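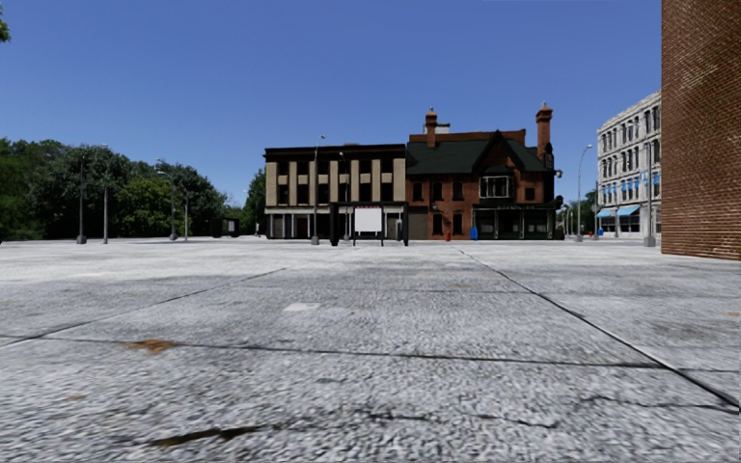

To: Members of the Kasdale Local History Society
Subject: Re: Oral history recordings, lending and copying

Dear Members,

The Executive Board met on Sunday and considered the letter from Ms. Kaewkla, which is quoted in full so that members who joined the list recently may read it.

> Dear Board,
>
> I write on behalf of the Paisan reading group. We were told last fall that the interviews with former employees of the Pornura cannery would be open to members by the end of winter. When I asked at the desk in April, I was told that the tapes could be heard only on the premises, and only by appointment. Two of our group no longer drive. Is there any plan to lend copies? And who decides when a family's wish for privacy comes to an end?
>
> Also, the printed index gives Tape 9 twice, with different speakers.
>
> Respectfully,
> Chutima Kaewkla

The Board thanks Ms. Kaewkla and replies as follows.

**Access.** The cannery collection holds 17 interviews. Signed release forms have been found for all but four of them. The interviews with forms on file may be lent to members in good standing as audio copies on disc, for a period of two weeks, with one renewal. The original tapes will not leave the building. Requests should be sent in writing to Jirayu Sombatkul, Collections Secretary, and should give the tape number and the name of the speaker as they appear in the index.

**Interviews without a release.** The remaining four may be heard at the reading desk by appointment. They may not be copied, quoted in print or played at a public meeting until a release has been signed by the speaker or, where the speaker has died, by the next of kin. Yaowalak Khunthong has written to the families concerned. Replies have come from two of them, and both asked for more time. The Board has set no date after which silence would be taken as consent, and it does not intend to set one.

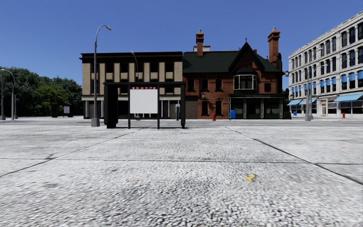 *The shelter, seen across the paving.*

**The index.** Ms. Kaewkla is correct. The entry for Tape 9 was printed twice in error. The second entry belongs to Tape 19 in the old numbering, which was dropped when the Tandiver donation was merged with the main collection. A corrected page is being prepared. Members who own the printed index may ask for the page at no charge. Please do not renumber your own copies by hand before it arrives, as several other entries from the Tandiver group will also move.

**Transcripts.** Daranee Jaidee has completed typed transcripts of the first part of the collection. Members are asked to bear in mind that these are working copies. Place names have been spelled as they sounded to the typist, and the names of foremen and line supervisors have not been checked against the payroll books. A transcript should be cited together with its tape number, and any passage intended for publication should be compared with the recording.

The Board has also received a question from another member about correcting a relative's account of the cannery strike. It is the Society's practice to leave recordings as they were made. A family member who believes that a statement is mistaken may submit a signed note of one page or less, and the note will be kept with the transcript.

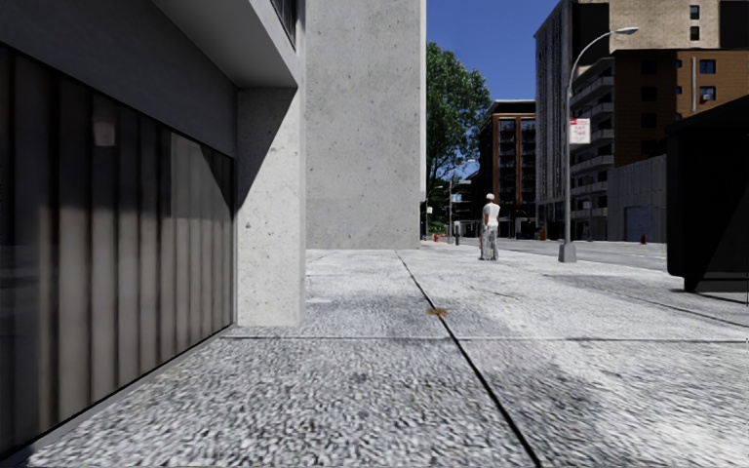 Vol. 17, No. 4

The notice on lending will be reprinted in the next issue of the bulletin under the heading "Use of Recordings." Members who receive the bulletin by mail and wish to change their address should write to the membership desk and not to this list.

Replies to this message go to all subscribers. Questions about a particular family or speaker should be sent privately.

Respectfully submitted,

Daranee Chaimongkol
Corresponding Secretary
Kasdale Local History Society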